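Budgeting the second pair of hand-held grippers

I put off the equipment plan for the new bench until 2026-03-23, mostly because the first one was wrong and I did not want to read it again. I have now read it again. The arm was budgeted correctly. Almost everything that attaches to something else was not.

The total for this round is 4000 dollars, excluding the arm, which came out of last year's money. We call the project Flament. It needs 2 hand-held grippers that record the same way, so that one can be in use while the other is on the repair shelf. Last year I planned for one, and every repair stopped the work.

The quotes

Badermont sells a complete unit, assembled, with a calibration sheet. Niltell sells the same class of tool as a kit and expects you to print the finger blocks yourself. The Badermont price for two would have taken most of the budget and left nothing for parts. The Niltell kits come to less than half of that, plus my evenings. I also asked both what a replacement finger set costs. Badermont quoted a lead time before it quoted a price. Niltell sent the print files the same afternoon.

What wears out

In the old spreadsheet, fingers were listed under hardware with a service life equal to the rest of the tool. They belong under consumables. Edges scuff, corners go pale, and material starts to come away at the bottom. The fastener holes are the other thing to check. On a printed block they loosen with repeated finger changes, and a block that shifts under load makes the width reading useless.
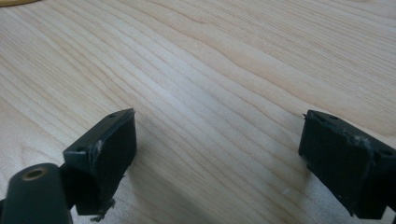 Spares and consumables

I have set aside 1000 dollars for this line, up from nothing. It covers 20 finger blocks, threaded inserts, screws, filament and a spare camera cable for each unit. The blocks are cheap. The inserts are priced per bag and the bag is always larger than needed, so buy one and share it with the next bench.

Filament is budgeted by the spool with no allowance for failed prints. That is probably optimistic.

Work surface

We are keeping the pale wood tabletop. I priced a rubber mat and a laminated steel top and took both out again. The mat changes how flat objects slide, and I want the new recordings to match the old ones - same surface, same friction, same color behind the object. If the top gets damaged it can be sanded.

Order of purchase

Kits first, then inserts and screws, then filament. The Mwaipopo mount adapter waits until April, when I will know whether the kit camera bracket is stiff enough without it. I have left its cost in the plan either way. Shipping is a separate line this time.

Still open: whether to log hours on each finger set or replace them on inspection. Logging is more work, but it would give me a number for next year.

3 comments

gantryside
Did you look at casting the fingers in urethane instead of printing? Mold cost is a one-time thing and the edges hold up better in my experience.

benchnotes
Seconding the separate shipping line. Ours was folded into hardware and it made every quote comparison wrong.

Author
@gantryside I did. The mold only pays off if the geometry stays fixed, and I have changed the finger width twice. Maybe next year.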